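Peltano two-arm kit, worth it for a small shop?
Forum: Bench Automation > Kits and Services

ouzel_bench
Our lease-or-buy decision is due in June and I've been handed the job of having an opinion. The kit on the table is the Peltano dual-arm package: two white arms, two-finger grippers, a controller, and a year of what they call "skill updates." Grisura is the reseller. They want 2,000 a month on an 18 month term, training included, coffee presumably extra.

Anyone living with one?

tapered_pin
Living with one since last year. The arms are good. The software is good the way a teenager's driving is good. Setup took us two days, one of which was spent finding out that the license key is case sensitive.

Ebony Treloar
We had the single-arm version and sent it back. Lovely hardware, but every time we changed the part we were re-teaching from scratch. Grisura's rep told me this was "part of the journey." I asked for the journey to be prorated.

ouzel_bench
Was that before or after the Kernik update? The rep swears Kernik fixed re-teaching. He also swears by the lunch place next door, and I have eaten there.

Ebony Treloar
Before. So take my complaint with a version number attached.

tapered_pin
Kernik helped. We went from 46 demonstrations for a new part down to 18 for the same part. Still an afternoon of somebody's life, but they get to keep the evening.

I have a cup and drying rack task set up now, both arms in play. Plain brown paper on the table, which I'd recommend to anyone with a white tabletop and white parts. The rack is bent wire, the dowel is light wood, and the cup is plastic. Total cost of props is less than the shipping on one spare finger pad.
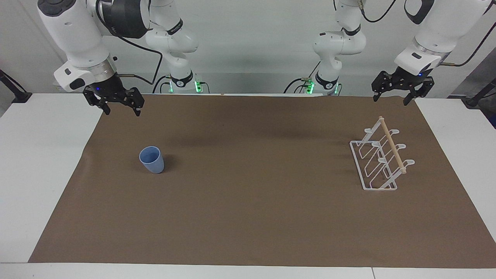 Rosaire Pelletier would like it noted that a cup and a rack are not a production part, and that any vendor can look clever on housewares. Rosaire's shop ran the Ouellet package against the Peltano for a month on real brackets, and the Ouellet came out ahead on uptime. It was also uglier and louder, and its manual seemed to have been translated by way of a third language.

tapered_pin
Fair on the housewares. I'd still argue thin wire is a decent test. Solid brackets are easy to grab. Try teaching two fingers to respect a wire prong and get back to me.

Rosaire Pelletier
I don't ship wire prongs. I ship brackets.

tapered_pin
And I'm happy for you both.

gantry_gus
What's the support like? With Ouellet I get a person on the phone by 10 a.m. He is always the same person and always tired.

Ebony Treloar
Grisura was email only when we had ours. Longest wait was 56 hours, and the answer was a link to the page I'd quoted in my question.

tapered_pin
They have chat now. Faster, same link.

ouzel_bench
OK, so far: hardware fine, Kernik helps, support is a hyperlink. Would you sign the 18 months?

tapered_pin
I'd sign if your parts change every few weeks and you have one patient person to do the teaching. If you run the same part all year, buy a fixture and a cheaper arm.

Rosaire Pelletier
Agreed, which annoys me. Ask for a trial on your own part before you sign anything - your part, on your table, with your operator doing the teaching and the rep's hands in his pockets.

ouzel_bench
Asked this afternoon. He says a trial is possible and wants to discuss it over lunch.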